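HIST 214 – Science and its record keepers
Week 2 notes, Aug 27, 2018
Z. Bukhari

Finishing the Lapointe rain books from last time, then on to the Gesholm letters.

Recap. Afaf Khoury kept daily rainfall at Lapointe, one gauge, same spot behind the schoolhouse. Left 1,098 entries. Usable: 1,034. The rest are water damaged or the date is missing. Never published under her own name. The Farov survey printed her totals as "local observer" – that phrase comes up again, underline it.

Why it matters
- only continuous series for the valley in that period
- her notes on the margin (wind, frost, first swallows) are as good as the numbers
- credit went to Valentin Oberholzer, who compiled the tables. He did thank her, but in a private letter, not in print

Gesholm letters. 17 survive, all from Khoury to Oberholzer. His replies are lost. So we have half a conversation, be carefull what you build on it. Letter 4 is the one where she asks for a second gauge. Letter 9, she corrects his arithmetic, very politely. Read both before section.

Terms to know: observer, compiler, correspondent. Not the same job, and pay was different too (observers got none).

Question to think over – if the tables are wrong without her corrections, whose tables are they? Sheldon Beaulieu's article says Oberholzer's, flat out. Maëlle Sutherland says shared. I lean Sutherland but her dating of letter 12 is shaky. Bring the page refrences.

Reading for next time: Sutherland ch. 2, and the Sikville obituary notice. It's one paragraph and gets her birthplace wrong.

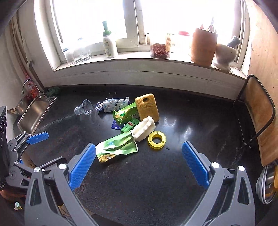

Short response due at the start of class, one page, typed. Pick one letter and say what it tells you about how the work was split up. Quote it directly. No summaries of the whole set please, I've read them.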